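# Block Sorting Project: Questions from Students and Families

This page covers the robotics project offered to second-year students at the Clarkent Technical Program. It was last revised on 27 Jul 2021 and replaces the sheet handed out at enrollment. Questions that are not covered here should be sent to the course office in writing.

## Enrollment and Fees

**Who may enroll?**

The project is open to students who have passed the introductory programming course. Students transferring from another school may ask for a placement interview. Prior work with robots is not required.

**How large are the teams?**

Each team has five members. Teams are assigned by the instructor in the first session, and requests to work with a particular classmate are considered but not guaranteed. A student who joins after teams have been formed will be placed with a team that has lost a member, or will wait for the next term.

**What is the fee?**

The materials fee is $285 per student for the full term. It covers use of the arm, the blocks, printed notes and a storage account. Families who need help with the fee should request Form 9 from the course office before the first session. Requests are confidential and have no effect on team placement.

**Is the fee refundable?**

A full refund is available until the end of the second week. After that date no part of the fee is returned, except in cases of illness or a family move.

## Schedule and Attendance

**When does the class meet?**

The class meets twice a week after regular hours, and each session lasts two hours. Open lab time is posted monthly on the door of the robotics room. Students may use open lab only when a staff member has signed in.

**How many sessions may a student miss?**

Two absences are permitted without a written excuse. A third absence leads to a meeting with the instructor, Bogdan Wasilewska. Students remain responsible to their teams for any work that falls due while they are away.

**What happens if the building is closed?**

Closed sessions are made up during open lab. The arm cannot be operated remotely, but teams are expected to continue with their planning logs and code review during a closure.

## The Work

**What does a team have to do?**

Each team writes a program that moves blocks across a flat work surface by pushing them. The arm carries a single straight finger in place of a gripper and cannot lift anything. The program receives a short written instruction, such as "move the red cylinder to the green star", and must plan the pushes needed to carry it out.

**Why pushing, when other schools teach picking and placing?**

Pushing requires students to think about contact, friction and the order of moves. A cube pushed off center will turn, and a cylinder standing on its base responds differently from a prism. Teams that have completed the project are generally well prepared for the gripper course offered in the following year.

**Do all blocks behave the same way?**

They do not, and teams should plan for this. Shape matters more than color, although color is often the easiest way for a program to tell two blocks of the same shape apart. The star is usually the most difficult piece, as the finger can catch between two of its points. Teams should test each shape alone before attempting an instruction that involves several.

**Which software is used?**

All teams use Drurnix, the control package maintained by the program. It is installed on the lab computers, and students may also install it at home to run the simulator. The older Prernix scripts found on the shared drive are kept for reference only and must not be run on the arm.

**May code be shared between teams?**

Ideas may be discussed freely. Code may not be copied. Any outside source – including a published library or a parent who works in the field – must be named in the planning log.

## Lab Rules

**Who may operate the arm?**

Only students who have passed the safety check may start a program. One member of the team stands at the stop button whenever the arm is powered, and that person has no other duty during the run. Hands must stay clear of the board until the arm has been stopped and the operator has said so aloud.

**How should blocks be arranged before a run?**

The starting layout is set by hand and recorded in the log. Blocks may be spread out or grouped, provided that the finger can reach at least one side of the block named in the instruction. 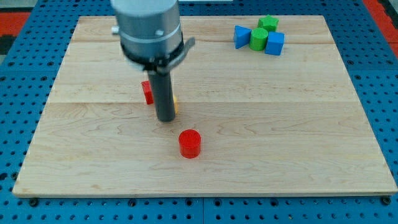
A layout in which blocks touch one another is allowed and is encouraged in the later weeks. Teams should expect that a push against one block may move its neighbors, and should state in the log which of them are permitted to shift.

**What should a team do if the finger touches the board?**

Stop the arm, leave everything in place and call the instructor. Do not attempt to raise the arm by hand. The height setting is checked by staff before work resumes.

## Grading and the Final Review

**How is the project graded?**

The planning log and the program carry equal weight. A smaller portion of the grade comes from teamwork, as reported by the members themselves and by the instructor. A team whose program fails on review day can still earn a good grade if its log shows careful testing and a clear account of what went wrong.

**When is the final review?**

The final review is held in March in the Bjarnason Room. Each team is given a layout it has not seen and may make two attempts. Families are welcome to attend and are asked to be seated before the first run begins – the doors remain closed while the arm is moving.

**May families take photographs?**

Photographs are permitted between runs, without flash. Anyone wishing to record video should ask the course office in advance, as some students may not be filmed.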